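Grilusden Home Chores Study
Interim report to the Purves program office
Period covered: May to August
Prepared by Faustine Arnaud, with Loïc Gautier and Yoon-hee Yoon

1. Where we are

The grant asks whether a two-armed machine can tidy an ordinary bedroom without help. At the end of this period the answer is no for the whole room and yes for parts of it. The simulated bedroom is finished and in daily use. Work on the physical room at Halurside has not started and is three weeks behind the plan we sent in the spring.

2. Work this period

We logged 3,887 simulated attempts at single chores. Most were pick-up jobs with light boxes and packets on a bed, a desk or the floor. Yoon-hee Yoon rebuilt the bedroom so that furniture and small items can be moved between attempts. Loïc Gautier rewrote the part of the controller that decides which arm goes first, which had been causing the arms to block each other over the mattress.

Simulated bedroom, with views of the bed and of the floor:

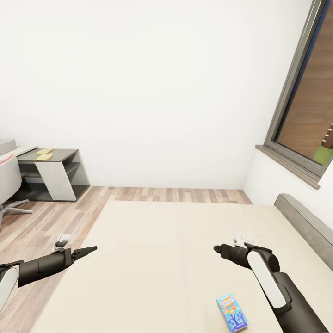
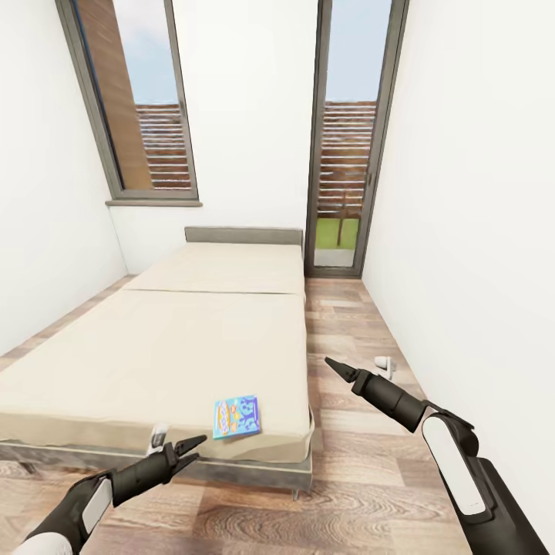
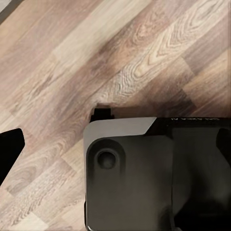 Boxes standing upright in open space are now picked up reliably. Flat items are still poor. When a packet lies face down on a soft surface, the fingers tend to push it along until it reaches an edge, and the attempt times out. Items on the floor close to a wall are the other weak spot, as the forearm has little room to turn.

Speed is also a concern. A full tidy of the room takes up to 35 minutes of simulated time. Pascal Charpentier did the same list by hand in 3. We don't expect to close that gap under this grant, and we suggest the final report judge the machine on whether the room ends up tidy.

We have not attempted bedding. Folding and bed-making were listed as optional in the proposal and we would like to drop them.

3. Spending

Spending is within budget. The computing line is under and the travel line is unused. We ask to move 20 percent of the travel line to Privgate, who will supply the replacement finger pads for the physical tests.

4. Next period

Flat items on soft surfaces come first. Baptiste Lemaire will run the new approach, in which one arm holds the item still while the other gets under it. The Halurside room will be measured and furnished to match the simulation as closely as we can manage.

We need a decision on the bedding request and the travel transfer before the Halurside work begins.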